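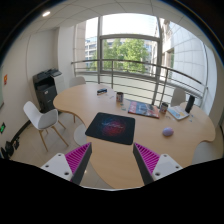 March 2024

Day two with the trial kit. Yesterday went on unpacking, charging and reading the setup guide, so today counts as the first working day. I want the notes down before I start averaging everything out in my head.

Kit as delivered by Tresel: the hand-held gripper with its fisheye camera, one set of ridged pads fitted, one spare set, a charger, a calibration card and a licence for the Pramix software. Trial period is 3 weeks. After that we either buy, lease or send it back at our own cost. Anika Haverford at Tresel is the contact and has answered both emails so far within the same afternoon.

Started with calibration. The guide says to hold the card at arm's length and tilt it slowly through all four corners. First pass rejected for blur. Second pass rejected, same message. Third pass accepted after I braced my elbow on my ribs and slowed down a lot. The guide should give a speed, or at least a minimum time. Wrote to Anika suggesting it.

Then the finger calibration, open and close fully five times. No trouble. The software draws the gap between the fingers as a trace, and the trace was clean at both ends.

Went to the meeting room for the afternoon. It has the big light wood table with the wavy outline, white chairs, the printer against the wall and a full wall of window at the back. I wanted ordinary objects and ordinary clutter, and I wanted the window. The demo clips Tresel sent were all shot on a plain bench under even light, and that tells me very little about how the camera will do in our building.

Window result: better than I expected. With bright daylight outside, the sky washes out to nothing and the trees stay green. The tabletop keeps its light wood colour. Exposure is on auto by default and I left it there. There is a lock setting in Pramix, which I'll try tomorrow. If I swing the camera from the window side to the printer side the picture takes a moment to settle, and anything picked up during that moment looks darker than it should. Whether it matters depends on what we train on it.

Field of view is very wide. Ceiling panels, floor tiles, railing in front of the glass and most of the table all fit in one view, with the straight lines bowed outward near the rim. Pramix can flatten it on export. I compared one clip both ways. The flattened version loses a good part of the sides, so I'd keep the raw files and let the tracking use those. The railing and the ceiling grid are probably helping the tracker, as they give it plenty of edges to hold on to. It lost position only once all afternoon, when I bent down and faced the white wall at close range.

Pads. The fins bend around whatever they close on, and that is the main selling point as far as I'm concerned. Notes by object:

Lavender egg-shaped thing. Smooth, rounded, likes to roll. Approaching from straight above worked best. From the side, one finger tends to touch first and push it along the wood. Once both pads are on it the hold is firm and I could turn my wrist over without it shifting.

Mug, by the body. Fine when empty. The fingers need to be nearly at full opening, so there isn't much margin on the way in. By the handle is easier to reach but it swings.

Magazine. Poor. Lying flat, the pads can't get under it. Dragging it to the table edge and pinching there works, though it takes long enough that I would call it a separate task. The thin booklet is the same, slightly worse.

Mouse pad. Skipped for today. It will need the same edge trick.

The small pale bits between the mug and the magazine. No. The fins are too coarse at the tip. I asked Anika whether there is a finer pad. There is one from another supplier, Zamora, which fits the same plate, but Tresel hasn't tested it and won't support it. Fair enough.

Weight is all right for the first stretch and noticeable later. My wrist was sore by the end and I started resting the gripper on the table between takes, which the software logged as very short, useless recordings. I deleted those by hand. A proper pause button on the handle would fix it. There is one in the app, but both hands are usually busy.

Total saved today: 209 takes. Pramix flagged a few for fast motion and I agreed with it each time. Upload over the office network was slow but finished before I left. Storage included in the trial is 400 GB and we won't come near it at this rate.

Cost, for my own reference. The lease is quoted at $1,000 a month, pads extra, software included. Purchase price is still to come. I've asked for it in writing, along with the price of replacement pads, as I expect those are what we'd go through fastest. No visible wear on the fins yet, though one day is no test.

Compared with the Lava unit we had on loan in November: the Lava was lighter and had the better trigger. Its flat rubber pads slipped on anything round, and its tracking dropped out near windows often enough that we ended up keeping the blinds down. I would take the Tresel over it on today's evidence. I'd still like the Lava's trigger.

For tomorrow:
Exposure lock on, same table, same objects, same time of day.
Try the left-handed grip.
Mouse pad and magazine from the edge.
Ask Anika what happens to the uploads if we don't renew.
Bring the wrist brace from home.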